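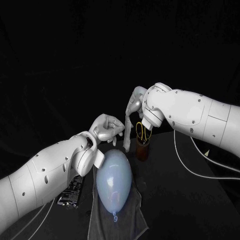
A pale blue balloon on a dark gray cloth.

Berham votes to keep its balloons on the ground

August 2020

The town of Berham has banned balloon releases, ending a summer of argument that took up more of the council's time than the new sewer. The measure passed by two votes. From November, anyone who lets a balloon go on purpose within town limits can be fined. Letting one go by accident remains legal, and parents of small children are said to be relieved.

The trouble began with the reopening of the Gourlay Street bridge, when 887 balloons were sent up to mark the end of a repair job that ran two years over. The wind had its own plans. Most of them came down on the golf course, where play stopped for the afternoon, and a good number settled in the trees behind the library. Several are still there.

Lotero, the party store on Main Street, spoke against the ban and then, the following morning, put a sign in its window offering 15 percent off balloon weights.

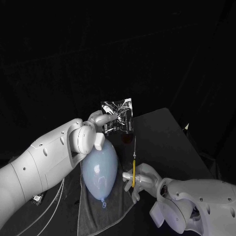 What is still allowed

Balloons may be tied to mailboxes, chairs, fences and, after a long discussion, dogs, as long as the dog is on a leash. Indoor balloons are nobody's business but the owner's. Balloon arches need a permit if they cross a sidewalk.

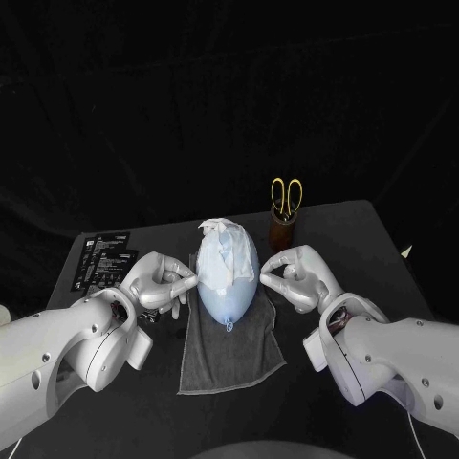
The Mastik Hall craft fair, which used to close with a release, will have to finish some other way. Organizers have suggested bell ringing, which drew complaints the last time it was tried. They may end up with balloons filled with plain air, knotted at the neck like the light blue one in the photo and left lying on a table. It lacks drama, but the golf club has already written in to say it approves.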